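Simulation check before we let the arm loose on the bench in the shared workshop. Thabiso built the kitchen model over more evenings than he'll admit, and I went through it with a cup of tea and the usual list.

- [x] Base sits properly at the counter recess. *Looks good to me, Thabiso!*
- [x] Bottle, sponge and the orange potato thing all load on the counter.
- [ ] Plant clearance. *Those long leaves reach a good way toward the base, so please keep the low paths well above them.*
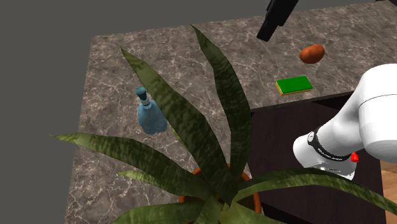
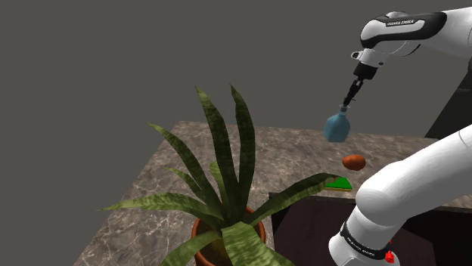 **Harnwood Shared Workshop, Robot Arm Group** (both views: kitchen counter model)

- [x] Gripper meets the bottle at the neck. *I'd still like a slower approach, if you can bear it.*
- [ ] Run log saved. *I could only find 493 of the 686 runs, so have a look on the Nisten drive.*
- [ ] Stop button tested on the real bench, 2 people present. *Friday suits me, and I'll bring biscuits.*

Efe Balogun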